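Cover the Bench
Gunhild Vestergaard

The bench I use at Bralovdale is 2157 mm long, measured at the front edge. It has a hard white top that was meant to be left bare. I cover it with paper, and I have done so on every small-assembly bench I have had charge of. My position is that a bench used for small electrical and mechanical work should be covered in plain white paper, edge to edge, and that the paper should be treated as part of the bench.

This is a minority view. The usual recommendation is a rubber or vinyl mat, sized to the person sitting at it, with the rest of the top left exposed. The mat is a good product for a repair counter, where one item comes in, is opened, closed and sent out. It is a poor product for a bench where the work stays in place for days and spreads sideways as parts are added to it.

The first objection to the mat is its edge. A mat three or four millimetres thick produces a step, and a step is a place where things tip. Anything with a base wider than the mat's remaining space ends up half on and half off. People respond by moving the work to suit the mat, which is the wrong way round. Paper has an edge too, but at the thickness of a sheet it does not tip anything heavier than a washer.

The second objection is colour. Mats are sold mostly in blue, green and grey. Black insulation on a grey mat under ordinary ceiling lights is difficult to trace by eye. So are black screws, black ties and black heat-shrink offcuts. On white paper all of these read at once. A dropped fastener is found by looking, and the hand does not have to go sweeping for it under a loom of wire.

The third is marking. I write on the bench constantly. I draw a line around the foot of whatever is standing there so it can be lifted off and put back. I write the supply voltage next to the supply. I put the date a connector was last reseated beside the connector. None of this can be done on a mat without ruining it, and a notebook does not do the same job, because the notebook is closed when the information is needed.

A word on what paper to use. I buy it on a roll 900 mm wide, white, uncoated, heavy enough that a ballpoint does not go through. Coated paper is smoother and looks better for a day, but it throws glare back under a desk lamp and small parts skate on it. Brown kraft is cheaper and stronger and I would use it for glue or paint. For wiring it is too dark. Newsprint tears when a cable is dragged over it. The stock I have now is Niskanen, and I have no complaint beyond a tendency to curl at the outer wraps of the roll, which is cured by leaving the cut sheet face down overnight under something flat.

One sheet rarely covers a whole top. Two laid side by side will usually do it, and the question is what to do at the join. I butt them. An overlap gives a ridge, and the ridge will be exactly where you later want to slide something. A butted join leaves a faint line and no ridge. Run it from back to front, so that a cable crossing the bench meets it square and a cable coming forward runs alongside it.

Where to put the join is a matter of some dispute. Amirul Subramaniam, who shares the bench in the mornings, holds that it should be at the extreme left or right, using one full sheet and a strip. I prefer it nearer the middle. A narrow strip at one end has very little area for the tape to hold, and it creeps. Two wide pieces hold each other flat. He considers the line through the work area untidy. I consider it a useful datum, and have more than once measured from it.
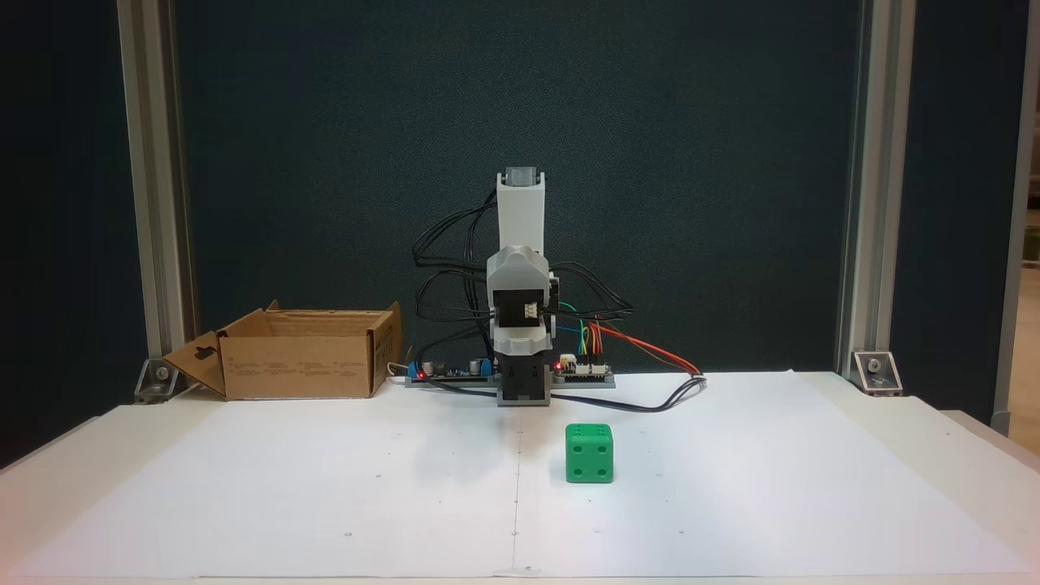
Tonanance, Issue 5, page 2

Once the paper is down, the next subject is cable, and my opinion here will please fewer people. I do not believe in tying up cable on a working bench.

Tidy looms belong in finished equipment. On the bench, a lead that moves needs slack, and a lead that may be unplugged before lunch should not be tied to five others that will not be. Wide loops of black cable standing off both sides of a job are not pretty, and visitors remark on them. They are also easy to follow with a finger, they put no load on the connector, and they can be shortened later when the lengths are known. The person who ties everything on the first day will cut every tie on the second, usually with side cutters, usually near something that should not be nicked.

I do ask for two things. The first is that colour be kept for signal and low-current wiring that somebody will have to identify by eye. A bunch of jumpers in red, orange, yellow, green and blue can be read back to its row of pins in a few seconds, if the order of the colours was chosen on purpose and kept. Use the same order each time. Write it on the paper next to the header. If a jumper is replaced with one of another colour, cross out the old entry and write the new one, and leave the crossing-out visible.

The second is that any lead lying on the surface be left in a loose curve with no sharp turn in it. A loop lying flat on paper can be seen and stepped over by the hand. A lead pulled straight across the front of a bench acts as a tripwire for sleeves. I would rather lose some surface to the loop.

Boards should go at the back. This sounds too obvious to need saying, yet most of the benches I visit have the circuit boards at the front, where they were put down when they came out of the bag. The front of the bench is for hands. A board at the front collects solder crumbs, coffee and elbows. Put the boards in a line behind the work, on a long strip of some kind so that they move together, and turn them so that the indicator lights face the chair. A red light that can be seen from the seat is worth having. You know whether the thing is live before you reach over it. A red light facing the wall may as well not be fitted.

The strip deserves more attention than it gets. Boards fixed singly to the top with putty or double-sided pads come adrift one at a time, and each one that comes adrift hangs by its wires. Mounted together, they hold each other in register and the wiring between them never has to flex. Grey is a good colour for the strip. It separates from the paper without competing with the wires. Length matters more than width, and I would choose one too long over one that fits.

Then there is the open area in front, which should be left open. Most benches fail here through accumulation. A pair of tweezers is put down, then the bag the tweezers came in, then the invoice for the bag. My rule is that the paper in front of the work carries only what is being handled at present. If that is a single bright block, then it is a single bright block and nothing else. Tools go back to the rail. Packaging goes under the bench.

Bright colour is correct for loose objects of this sort. Green, orange and a strong yellow all stand well clear of white, and a piece the size of a large die in any of them will not be lost or knocked off unseen. White and pale grey objects disappear against the sheet, and in their case I will concede that a darker surface has the advantage. I put a square of dark card underneath them and carry on.

The arguments against paper should be stated fairly. It does not dissipate static, and anybody handling sensitive parts must deal with that separately, by a wrist strap and a proper earth point. Some will say this settles the question in favour of the mat. It settles it for certain parts and certain stages of the work. I keep a small dissipative mat on the rail and lay it on top of the paper when the parts call for it, then hang it up again.

Paper burns. I do not solder on it. Soldering is done at the other end of the room on a ceramic tile, and hot tools do not come to the covered bench at all. If your bench is the only surface you have, and you solder every day, the case for paper is weaker and I would not press it.

Paper also has to be replaced. I change mine roughly every month, sooner if there has been a spill. The old sheets are folded and kept for a time with the job number written on the outside. Mr Subramaniam calls this hoarding. He has nevertheless been to the folder twice this winter for a pin order that was recorded nowhere else.

On fixing, I use Atach low-tack tape along the back edge and the two ends, and leave the front edge free. Taping the front gives a cleaner look but a sleeve button will catch the tape and lift it, and a half-lifted strip of tape is worse than none. Do not tape along the join unless it opens. If it does open, the cause is generally that the sheets were laid straight off the roll, and the remedy is to flatten them properly and start again.

There is a school of thought that a working surface should be judged by how it looks at the end of the day, cleared. I judge it by whether a second person can sit down at it in the middle of a job, see what is connected to what, see what is powered, and read what was done last. Paper does well on that test. Mats do badly, and bare white tops do little better, since the notes have to be stuck on and the notes fall off.

The management at Bralovdale has asked whether the remaining benches should be fitted with mats when the room is repainted in May. I have replied that they should buy another roll, and a dispenser bracket to hold it under the end of the bench, with a cutting edge that is kept sharp.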